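Imprimir | Enviar por correo
Buscar en el sitio Buscar

Taller de Manipulación Robótica, Instituto Drunley
Apuntes de la unidad 4: agarrar una taza

¡Llegamos a la parte más divertida del curso! Hasta ahora movimos brazos en el aire y calibramos servos; en esta unidad los ponemos a trabajar con un objeto de verdad. Una taza parece poca cosa, pero tiene un hueco, un borde y un asa, y cada una de esas partes pide un agarre distinto. Tumbada sobre la mesa es todavía más interesante, porque la pinza puede entrar por la boca, cerrar sobre la pared o buscar el asa.
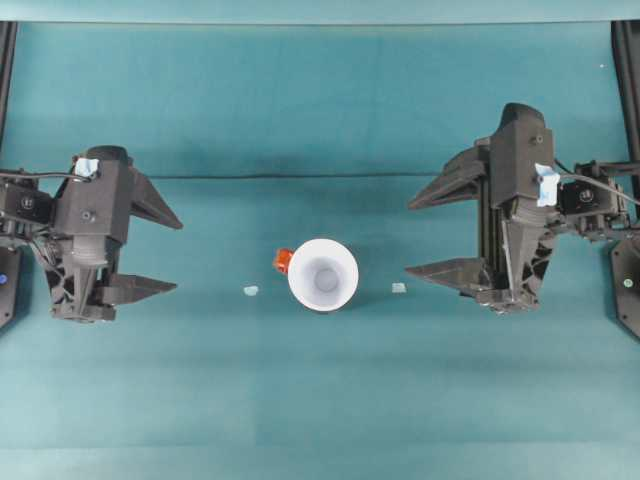 Con dos brazos el problema crece (y se pone mucho mejor). Hay que decidir cuál sujeta y cuál gira, y quién espera a quién. El programa Fikre ya trae una cola de turnos sencilla; empiecen por ella y después prueben la suya. Repasen también los apuntes de septiembre sobre cinemática inversa, en especial el caso del codo casi extendido, que ahí se pierde media clase todos los años.

La velocidad merece un párrafo propio. Un acercamiento rápido luce muchísimo, pero los dedos son largos y cualquier error de ángulo se multiplica en la punta. Arranquen con la velocidad al 16 % y súbanla cuando la trayectoria salga limpia varias veces seguidas. 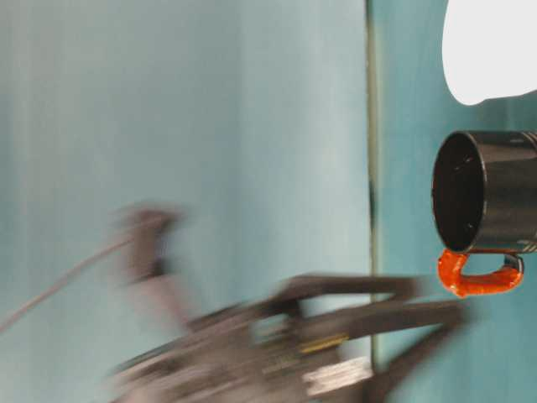 Última actualización de esta página: abril de 2018

Cada equipo graba 60 intentos y los guarda en la carpeta Vunness con su archivo de trayectoria. Los intentos fallidos también se entregan, ¡son oro puro para el análisis! Anoten siempre la orientación inicial de la taza y el punto de contacto previsto.

Antes de cerrar la pinza, revisen la pose de aproximación: brazo separado del objeto, dedos abiertos, cable con holgura suficiente para todo el giro de la muñeca.
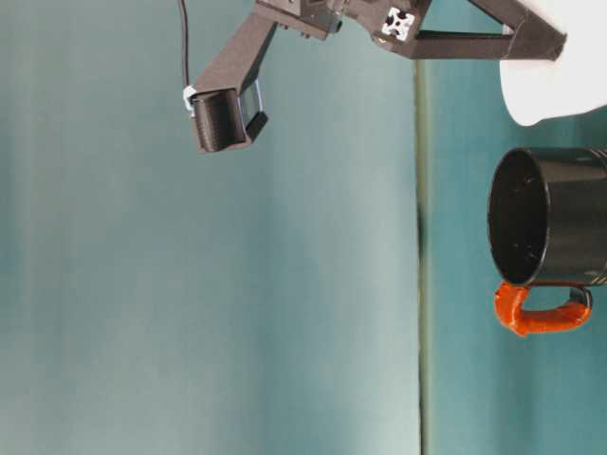

Para la próxima sesión

Aula 202. Traigan el código comentado y una gráfica de posición contra tiempo. Los equipos que quieran ir al encuentro de Estport presentan ahí su primera demostración completa.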